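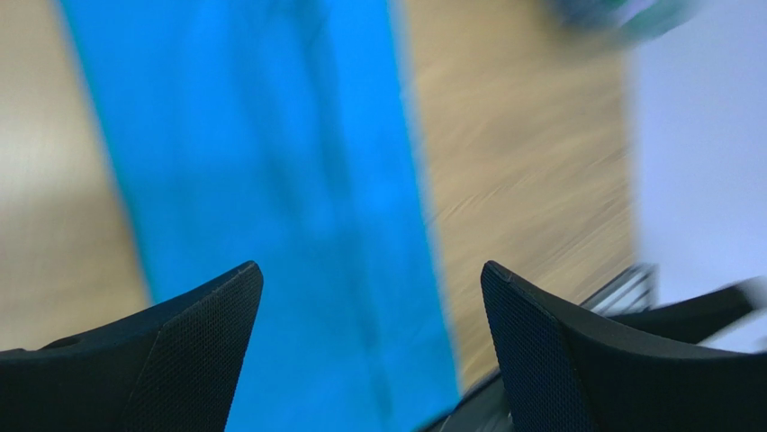
January, and the great sweater reckoning

Tuesday, 13th January

So the heating went out over the weekend and I ended up wearing pretty much everything I own at once, which is a very good way to find out what you own. I had on a turtleneck I bought for a job interview (didn't get the job, kept the turtleneck) and over that a fleece from Aitken that I was sure I'd given away in November.

Anyway, it got me going on the closet. I don't do New Year's resolutions but I do seem to get an itch in the second week of January to pull everything out onto the bed and be mean about it. Last year I made it halfway and then slept on the couch!

The rule I'm using is two winters. If I haven't worn it in two winters it goes in the bag. I tried one winter before and it was too harsh, I lost a really good raincoat that way and I still think about it when it rains.

Things I'm keeping no matter what the rule says: the green cardigan from the Solletti outlet, even with the elbow the way it is. My sister says it makes me look like a retired librarian and I have decided to take that as a goal. Also the flannel shirts, all four of them. I know four is a lot. One of them doesn't even button anymore but it's the softest.

T-shirts are where I fall apart. They take up no room, so every single one gets to argue its case — this one's for painting, this one's for the gym, this one's for when the painting one is in the wash.
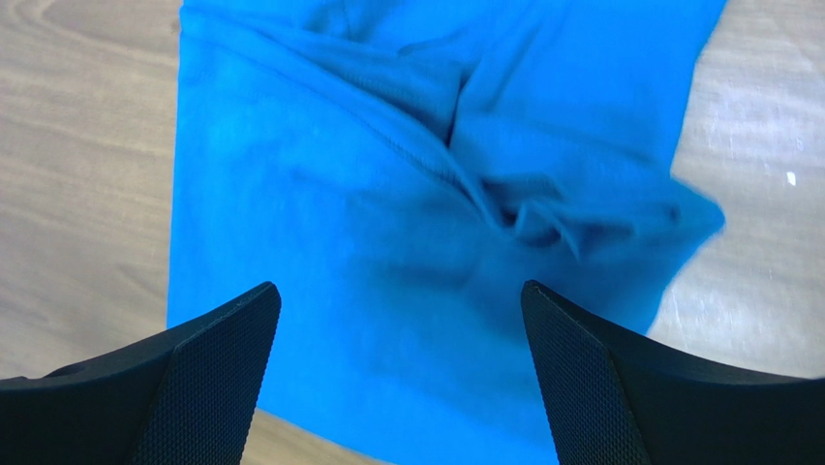 And I don't paint! I did one bathroom in Rondora three apartments ago and I've been dressing for it ever since. So the painting category is closed. Eight shirts went in the bag in one go and I felt a bit lightheaded.

The folding is the other half of it. I tried the standing-up-in-little-rows method and it looked gorgeous until laundry day, when I took one shirt out and the rest slid over like dominoes. I'm back to plain old stacks now, with the ones I like on top. The bottom of the stack is basically storage for next January's bag, I'm aware of that.

If you're in the Plondelum end of town, the thrift store by the post office takes clothes on weekdays before noon, but they won't take shoes or anything with a stuck zipper. I had to drive home again with a pair of boots on the passenger seat.

Still to do: scarves, the sock drawer, and that box on the top shelf that I've moved between homes without opening. I'm a little scared of the box. I'll probably start with the socks.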